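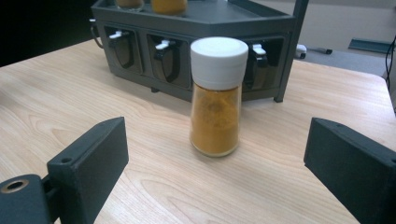 8:40

Wieder kein Frühstück. Bus verpasst, im Labor war Jarmo schon da und hatte die Nacht über Padik trainieren lassen, auf allem, was wir bis gestern Abend hatten. 588 Demonstrationen. Klingt nach viel, sind aber drei verschiedene Leute mit drei verschiedenen Arten, den Greifer zu halten, und das sieht man den Kurven an. Ginevra fährt steil von oben rein, Jarmo flach, ich irgendwas dazwischen und jedes Mal anders.

Loss sieht schön aus. Loss sieht immer schön aus. Seija hat mir das in der ersten Woche gesagt und ich hab genickt und nichts verstanden.

Plan für heute (von gestern, Zettel):
Gewürzglas, Finger weit offen, langsam ran
weiße Dose, greifen und hochheben
beides vor dem Spender, den Spender nicht verschieben!!
abends Mail an Aino wegen der Rechenzeit

Der letzte Punkt steht da seit Mai.

11:15

Vormittag Glas. Meine Idee mit dem längeren Anlauf durchgezogen, also vor dem Zugreifen kurz stehen bleiben, beide Finger offen, Glas ungefähr mittig, dann erst zu. Die Vermutung: Padik lernt die Ausrichtung nicht, weil wir beim Vormachen viel zu schnell sind. Wir sehen ja, wo das Glas ist, korrigieren im letzten Moment aus dem Handgelenk, und im Datensatz bleibt davon ein Ruckler übrig. Das Netz mittelt den Ruckler weg und greift daneben. So jedenfalls meine Theorie, Ginevra glaubt eher an die Latenz.

Ging schleppend. Man muss sich zwingen, stehen zu bleiben, die Hand will weiter. Nach einer halben Stunde Unterarm wie Pudding. Jarmo steht daneben und sagt "langsamer", ich hätte ihm den Greifer gern in die Hand gedrückt. Hab ich dann auch. Er war schneller als ich, haha.

Alle Durchgänge mit Pause in einen eigenen Ordner, damit wir nachher sauber vergleichen können. Den Ordner hab ich "langsam" genannt, den Fehler vom letzten Mal ("neu", "neu2", "neu_wirklich") mach ich nicht nochmal.

Zwischendurch Frage von Ross per Chat, ob wir für Tirora bis Monatsende eine Zahl liefern können. Eine Zahl wovon? Erfolgsrate auf welchem Objekt, mit welchem Hintergrund? Hab "schauen wir" geschrieben. Feige, aber hatte den Greifer in der anderen Hand.

14:30

Mensa, Suppe, zu salzig. Danach die Dose. Die ist eine ganz andere Nummer als das Glas: weiß, matt, oben der runde Deckel, und wenn man zugreift, füllt sie das halbe Bild und der Spender dahinter ist in der Mitte teilweise verdeckt. Für die Methode ist das der eigentliche Test. Wenn die Ausrichtung nur über den Hintergrund gelernt wird, müsste sie genau da zusammenbrechen. Wenn sie am Objekt hängt, nicht.

Ginevra hat vorgeschlagen, die Pause bei der Dose NACH dem Kontakt zu machen, Finger dran, halten, dann erst heben. Fand ich erst umständlich. Im Protokoll jetzt trotzdem beide Varianten, A Pause vorher, B Pause beim Halten. Bei B wird der Griff beim Vormachen ruhiger, das merkt man schon in der Hand. Ob Padik was davon hat, keine Ahnung.

Einmal bin ich mit dem Finger am Spender hängengeblieben, alles verrutscht, Durchgang weggeworfen. Dann Stellung nach dem Referenzbild wieder zurechtgeschoben, dauerte ewig, weil jeder von uns was anderes für "gerade" hält.

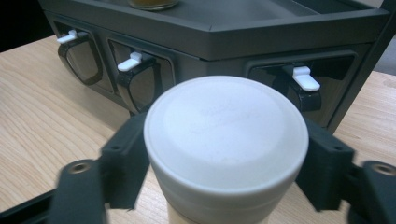 17:50

Auswertung, erste. Jarmo hat mit dem Ordner "langsam" nachtrainiert, kurz, bis zu 2000 Schritte, mehr gab die Karte nicht her, weil die Gruppe aus dem Vainio sie ab vier gebucht hatte. Danach 20 Versuche mit dem Glas am Arm, immer neue Startposition, Ginevra hat gewürfelt, damit keiner von uns schummelt.

Ergebnis: besser. Nur 2 Fehlgriffe, beide ganz links, wo wir kaum Daten haben. Der alte Stand von heute früh hat an denselben Positionen deutlich öfter daneben gegriffen, und zwar immer auf dieselbe Art, ein Finger setzt oben auf und schiebt das Glas weg. Das kam mit den Pausen nicht mehr vor. Hab mich gefreut wie ein Kind und dann sofort Angst bekommen, dass es am Licht liegt. Morgen gleicher Test bei zugezogenem Vorhang.

Seija am Telefon dazu: schön, aber du hast zwei Sachen geändert, Pause und Datenmenge. Mist. Stimmt. Die langsamen Durchgänge kamen ja obendrauf. Also nochmal, gleich viele schnelle rausnehmen wie langsame dazu, sonst nimmt uns das in Plevska keiner ab. Hätte ich selber drauf kommen können.

Dose noch gar nicht ausgewertet.

22:10

Zuhause. Nudeln. Die Mail an Aino ist raus!!! Drei Sätze, hat vier Minuten gedauert.

Im Bett noch über B nachgedacht. Wenn das Halten hilft, dann vieleicht weil die Finger im Bild stillstehen und das Netz ein klares Ende für den Griff bekommt. Könnte man testen, indem man die Pause künstlich reinschneidet, letztes Bild einfach mehrfach. Kostet keinen Arm und keine Hand. Jarmo morgen früh fragen, bevor er die alten Rohdaten löscht. Wecker auf sechs.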